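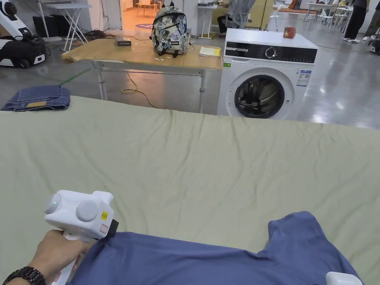

Kernik Laundry Folding Set -- read me first

Welcome, and thank you for taking an interest in our folding! This folder holds recordings of everyday clothes being spread out, smoothed and folded on a bed, which is where a good deal of the world's laundry gets folded (mine included, when the table is full of other things).

What's in it

There are 934 recordings in this release, 585 of them T-shirts. The rest are mostly jeans, with a few pillowcases that Li-hua Chien brought in toward the end of October. Each recording covers one garment, from the moment it's laid on the sheet to the moment it's put on the pile.

How we fold

T-shirts are spread flat first, with the sleeves pulled out and the neckline straightened. Sides go in, then the bottom comes up to the collar. Jeans are simpler -- one leg over the other, then in half, then in half again. We left wrinkles in the sheet as they were between garments, so please don't expect a hotel bed.

Files

clips/ has the recordings, one per garment
garments.csv lists type, color and size
notes.txt has Judit Szűcs's remarks, which are long and well worth reading

Known problems

Around 170 recordings stop before the last fold. They are marked "short" in garments.csv. Dark socks were tried and dropped, and their numbers are simply missing from the list.

Questions and corrections are very welcome. Write to Judit about the garments and to Li-hua about the files.

Last updated Friday, March 12, 2021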